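Zundstead School of Hospitality
Food Service Operations I
Unit 6 Handout: Portioning, Yield and Plate Cost
Instructor: Madalena Vieira
Revised 26 Aug 2019

Purpose of this unit

Students who complete this unit will be able to tell the difference between purchased weight and usable weight, calculate a yield percentage, and work out the food cost of a single portion. These skills are required for the practical assessment and are assumed in every later unit.

Purchased weight and usable weight

Purchased weight is the weight of an item as it arrives from the supplier. Usable weight is what remains after peeling, trimming, boning or draining. Recipes at this school list usable weight unless marked otherwise. Ordering sheets always list purchased weight. Confusing the two is the most common error in student work, and it usually shows up as a shortage halfway through service.

Yield percentage

Yield percentage is usable weight divided by purchased weight, multiplied by 100. If a case of carrots gives a yield of 80 percent, then every pound purchased provides 0.8 pound for the pot. To find how much to buy, divide the usable weight needed by the yield, written as a decimal.

Worked problem: A soup station needs 12 pounds of trimmed carrots. The yield is 80 percent. 12 divided by 0.8 is 15. The order is therefore 15 pounds.

Do not multiply by the yield when ordering. Multiplying would give 9.6 pounds, an amount smaller than the recipe itself calls for.

Yields change with the season, the supplier and the skill of the cook. Published tables are acceptable for a first estimate. Once a kitchen has run its own tests, the tested figure replaces the published one on the costing sheet.

Cost per portion

Begin with the cost of each ingredient at purchased weight. Add the costs, then divide by the number of portions the recipe produces. Oil, salt and dried spices are entered as a single line called the seasoning allowance. Garnish is costed separately and added at the end.

Suppose a banquet recipe serves 300 and the ingredients cost $450. The food cost per portion is $1.50. If the servers use a ladle that is one size too large, the same batch may serve only 250, and the food cost rises to $1.80. The menu price has not changed, so the difference comes out of the margin.

Serviceware and portion control
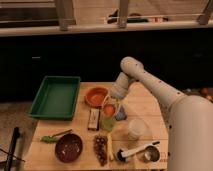

Portion size should be set by weight or volume first and matched to a dish second. A wide, shallow bowl makes a standard serving look small, and staff tend to add more without being told to. A deep bowl has the opposite effect. The dish assigned to each menu item is written on the recipe card and may not be substituted during service without the approval of the shift lead.

Ladles and scoops are to be checked against a measuring cup at the start of each practical session.

Reading and assignment

Read the Trirbridge case study in the course packet, pages 6 to 15. Complete the costing sheet for one soup and one side dish. Show all steps. Sheets with answers only will be returned unmarked.

Questions on the costing sheet should be directed to Sorin Bogdan during posted office hours.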